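Can a machine tidy up yet? Household and shop-floor chores, where things stand
Speaker notes, Ollasholm session, Tuesday, December 19, 2023
Slot is short. Skip section 3 if the previous talk overruns.

1. Opening

Start with the question as people ask it: when do I get one that clears the table? Answer it right away. Parts of the job, yes, in a room set up for it. The whole job, in a kitchen it has not seen, no.

Define "chore" for the purposes of this talk. A chore is a task with no fixed part position, no fixed part list and no fixture. Welding a bracket 1000 times is automation and has been solved for decades. Putting away whatever is on the bench at the end of a shift is a chore. Most of the confusion in press coverage comes from mixing the two.

Ask for hands: who has a robot vacuum. Then ask who picks up the floor before running it. Leave a pause.

2. What we measured at Clolloncombe

Bench-clearing task, small hand tools and loose fasteners, one arm, one fixed camera overhead. 419 attempts logged in total. An attempt ends when the bench is clear or when the operator steps in.

The operator stepped in on 122 of them. Say the number and stay on it for a moment. For a shop manager this is the only figure that matters, as an arm that needs a person standing next to it has not freed up a person.

Causes, in order of frequency:
– two items touching, gripped as one
– item pushed out of reach by the approach
– thin item flat on the surface, no edge to get hold of
– wrong bin

The first two are the same problem seen from different sides. The fingers need room, and clutter takes the room away. (If asked about grip force: it was not a factor in this set. Refer to the handout.)

Cycle time: not competitive with a person. Do not give a figure from the stage, the handout has the spread.

3. Household side (optional)

Dishes, laundry, toys on the floor. Laundry is the hardest of the three. Cloth has no stable shape, so a grasp that worked once says little about the next one. Dishes are easier than people expect as long as the rack is always the same rack. Toys are rigid and brightly colored, and still go wrong when they are in a pile.

Costello, our planning software, treats all three as sorting with obstacles. That is a simplification and the audience should hear it called one.

4. Sorting, close up 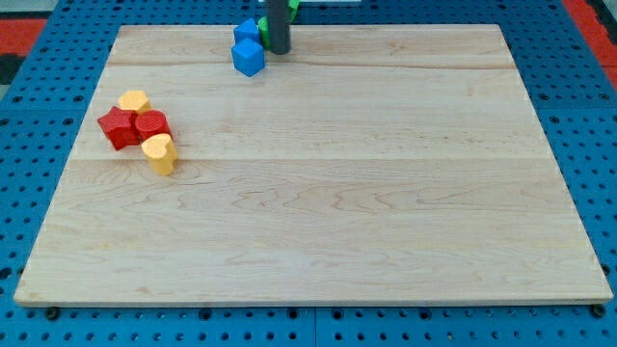

Photo: Skestia project, bench series

Let people look before talking. Painted wooden blocks on a maple board, with the gripper finger down among the second group. Point out the red and yellow blocks first – star, hexagon, cylinder, heart, packed close together. Then the blue cubes by the finger, one partly behind the other, with green beside them.

Color is the easy part here. Contact is the hard part. Moving the front blue cube can disturb the one behind it, and the planner has to decide whether that is acceptable. Most of the board is bare, so there is space to spread a group out before dealing with single pieces. A kitchen counter seldom offers that.

Expected objection: blocks are toys, this proves nothing about real work. Reply: agreed as to proof. Simple shapes let us separate planning errors from recognition errors. With mixed hand tools we could not tell one from the other.

5. Where that leaves buyers

Shop floor: worth a trial if the items are rigid, the surface is flat and the bins do not move. Budget for someone to handle the failures. Ask the vendor for 100 consecutive attempts on your own parts, unedited, with every intervention counted.

Home: wait. Single-purpose machines are fine for what they do.

Questions. Handouts are on the table by the side door, and the parts list for the Clolloncombe bench is on the back page.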